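From: Normand Kowalchuk
To: Bekcombe Toy and Game Makers list
Date: January 12, 2020
Subject: Re: [bekcombe-makers] Paint for small cubes, and the packing puzzle

On the list, Bansal wrote:

> I have 52 beech cubes cut and sanded for the sets we talked
> about in July, and I still can't settle on colours. My first
> thought was red, orange, yellow and brown. My sister says the
> red and the orange will be too close for children to tell apart
> at the far side of a table. Also, do you draw the outline for
> the packing puzzle on the table itself, or on a board? I don't
> want to spoil my good table.

Red and orange are fine together as long as the red is a strong one. I would drop the brown and put a blue in. I used Dosero paint on mine, two thin coats with a light rub down between them, and left them overnight before the second coat. Don't varnish over it. I tried that on the first batch and they stuck to one another in the box.
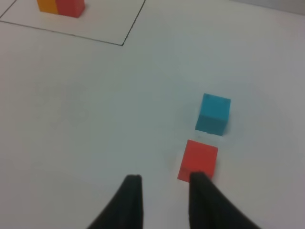 Blue is the colour I would start from, and then pick the others to go against it. Go for one that leans towards turquoise, as navy looks black in the evening. You can see how well the blue one stands out from the red on a white top, even with a bit of space between them. There are a few small dark marks on the cubes as well, which don't bother me, but if they would bother you then wipe everything down with a damp cloth before you paint. I didn't with these.

As for the outline, I use black marker straight on the white table. Whether you can do the same depends on your surface, so try a short line in a corner first and see if it comes off with spirit. If it doesn't, use a board. The Nellanitz people sell a white one that is 83 cm long – bigger than you need, but it can be sawn down.

Put the rectangle up against the wall if you can. You then only have three sides to draw, and the wall does for the fourth.
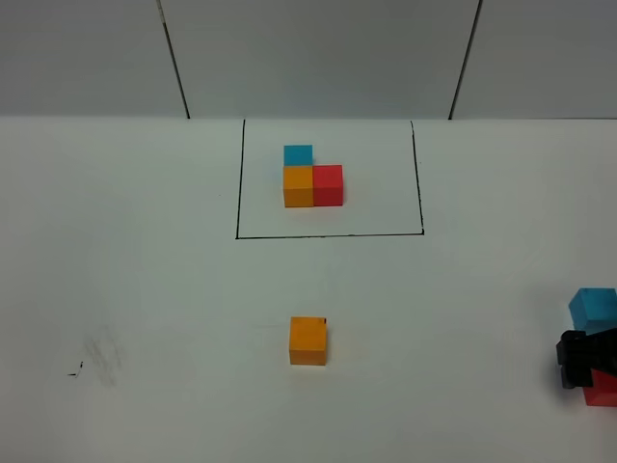 Draw it wider than it is deep, and leave more room than the shape needs. The younger ones give up if it is a tight fit. An L of three cubes is a good first shape, two side by side in front and one behind. After that, give them another cube and ask where it could go. A straight row sounds easier but they get bored with it.

One more thing on the cutting. If you are going up to 100 cubes, make a stop block for the saw before you do the rest. Mine drifted by 2 mm over an afternoon and I had to throw out the last lot.

I can bring my left-over blue to the next meeting if you want to try it before buying a tin.

Normand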